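Gulel小额出口登记制

Gulel小额出口登记制(常简称“小额登记”)是岛屿地区Gulel实行的一种出口手续,适用于家庭作坊、小农户和小型加工者向境外寄送的低价值货物。它与一般出口申报并行,使用单独的表格和单独的费率。登记由Gremton港的贸易登记处负责,岛上北部的Erdale设有分处。

目录
1 背景
2 适用范围
3 登记程序
4 包装与查验
5 费用
6 统计上的处理
7 评价与争议
8 参见

背景

Gulel的出口长期集中在少数几种农产品上,主要是干椰肉、可可和冷冻鱼。这些货物数量大,由几家公司经营,其中Jitaru贸易行的历史最长。一般出口申报的表格就是按照这类货物设计的,要求填写船名、集装箱号、检疫号码以及买方的银行资料。

小型生产者很难满足这些要求。他们寄出的往往是一箱果酱、几卷编织席或者一包香料,没有集装箱号,买方也常常是居住在国外的亲戚或者一家小商店。在登记制实行以前,这类货物大多作为私人邮包寄出,不进入出口记录。生产者因此不能证明自己有出口收入,向信用社申请贷款的时候也得不到出口者的利率。

提出单独登记的是Erdale的一些编织户。当时在登记处工作的Gisela Villalba整理了他们的意见,写成一份建议书。建议书的主要看法是,手续的轻重应该与货物的价值相适应,小额货物不必使用大宗货物的表格。后来的规则采用了建议书的大部分内容,但是没有采用其中关于网上登记的一章,理由是北部的网络还不稳定。

适用范围

小额登记适用于每批申报价值不超过1000元(当地货币,下同)的货物。超过这个数额的,必须办理一般出口申报。同一个出口者在同一天寄给同一个收货人的几件货物,按一批计算,其价值应当相加。

可以登记的货物包括加工食品、编织品、木雕、肥皂、植物油、布料和小件家具。活的动物、新鲜肉类、未加工的种子以及受保护树种的木材不在范围之内。酒类曾经可以登记,后来改为需要另外的许可。

出口者应当是在Gulel居住的个人,或者雇员不超过10人的作坊。合作社可以代替成员登记,不过表格上要写明每件货物是哪一位成员生产的。贸易公司不能使用小额登记,即使货物的价值低于限额也不可以。这一条是为了防止公司把大宗货物分成许多小批。

登记程序

登记使用一张正反两面的表格,当地人称为“黄单”,因为最早的一批是用黄纸印刷的。现在的表格已经是白色的,名称没有改变。

表格正面填写出口者的姓名和住址、货物名称、件数、净重、申报价值以及收货人的国家。反面是一份简单的原产地声明,由出口者签名。对于加工品,声明中还要写明主要原料的来源。原料从外国进口的,货物仍然可以登记,但是不能在声明中写作“全部原产”。

表格填好以后,可以在Gremton港的窗口递交,也可以在Erdale分处递交。分处每星期把收到的表格送往Gremton一次。登记处审查后在表格上盖章,一份留存,一份交给出口者,一份随货物寄出,共3份。出口者保存的那一份可以作为收入证明使用。

如果申报有错误,在货物离港以前可以更改。离港以后发现的错误,应当用补充声明说明,登记处把补充声明与原来的表格放在一起保存。
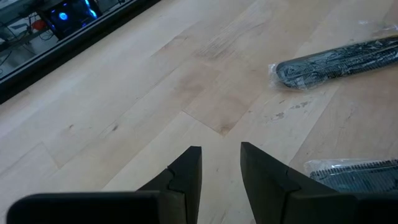
包装与查验是登记制中修改次数比较多的部分。最初的规则要求货物在窗口打开,由登记员看过以后再封好,这对食品和易碎品很不方便。修改以后的规则把货物分为“散件”和“已包件”两类:散件在窗口查看,已包件原则上不打开,只核对外部标签和重量。所谓已包件,是指递交时已经整个裹好的物品,例如图中放在木地板上、靠右侧的那一件就是裹好的。只有标签与表格不一致,或者重量相差明显的时候,登记员才可以要求出口者当面拆开。拆开后的重新包装由出口者自己完成,登记处提供胶带和绳子。

标签应当贴在物品最大的一面,写明登记号码、货物名称和净重。文字可以使用当地语言,但是货物名称要附上英文。包装材料没有统一规定。使用干草、树叶等植物材料作填充的,必须经过检疫,所以多数出口者改用旧报纸或者布条。

液体货物要用双层容器。植物油曾经几次在运输中漏出,弄脏了同船的编织品,双层容器的要求就是在那以后加入的。玻璃瓶之间应当有隔板,瓶盖要用蜡或者胶带封住。

对已包件的抽查由Gremton港的查验组进行,抽查的日期不事先公布。被抽到的货物如果没有问题,出口者不需要付费,货物安排在下一班船上运走。

费用

登记费每批10元,与货物的价值无关。合作社代替成员登记时,每张表格收一次费用,不按成员人数计算。更改表格在离港以前免费,补充声明也不收费。

虚报价值或者虚报原产地的,第一次给予书面警告,再次发生的罚款100元,并且暂停使用小额登记。暂停期间,出口者仍然可以办理一般出口申报。对罚款不同意的人可以向登记处提出书面申诉,申诉由没有参加原来审查的登记员处理。

运费不包括在登记费以内。Jitaru贸易行的货船为小额货物保留一部分舱位,运费按体积计算。体积大而重量轻的货物,例如篮子和草帽,运费因此比较高。有些编织户把篮子做成可以套放的尺寸,以便减少体积。

统计上的处理

小额登记的货物在Gulel的贸易统计中单独列为一栏,名称是“登记小额出口”。这一栏不与一般出口相加,而是写在总表下面。这样处理的原因是两者的价值来源不同:一般出口使用合同价格,小额出口使用出口者自己申报的价格。

研究者在比较登记制实行前后的数字时需要注意这一点。实行以前,同类货物没有记录,所以这一栏的增加一部分来自真正的新出口,另一部分只是原来的邮包进入了记录。两部分各占多少,现有资料不能说明。

货物分类使用简化的目录,比国际通用的商品编码粗略得多。例如席子、篮子和草帽都归入“编织品”。登记处曾经讨论采用更细的分类,但是窗口人员认为填写会变得困难。最近公布的目录日期为2025年10月17日,在加工食品中把果酱和干果分成了两项,其他各项没有变化。

评价与争议

出口者对小额登记的意见总的来说是肯定的,特别是盖章的表格可以用作收入证明这一点。信用社方面的态度比较谨慎。有的信用社只接受连续几批的表格,认为单独一批不能说明稳定的收入。

争议主要有两个方面。一是价值限额。木雕和家具的生产者认为限额太低,一张雕花的桌子就可能超过限额,而它的生产者同样是小作坊。他们主张对手工木制品使用另外的限额。登记处的答复是,不同货物使用不同限额会使审查复杂,并且容易引起货物名称的错误申报。

二是地区之间的差别。Erdale分处的表格要等到每星期的送件日才能到Gremton,北部的出口者有时赶不上当班的船。Villalba在后来的一篇文章中提出,可以让分处直接盖章,只把留存的一份送往Gremton。这个办法在分处试行过,试行结束以后没有成为正式规定。北部的一些合作社目前派人带着表格乘车到Gremton递交,车费由成员分担。

贸易公司也有不同的看法。有公司认为,不允许公司使用小额登记,使它们在寄送样品时必须办理完整的申报。登记处后来规定,没有商业价值的样品可以凭公司的信件放行,既不需要小额登记,也不需要一般出口申报。样品上应当有不能出售的标记。

参见

一般出口申报(Gulel)
原产地声明
Gremton港
Erdale编织业
Jitaru贸易行

分类:出口手续|Gulel经济|小型企业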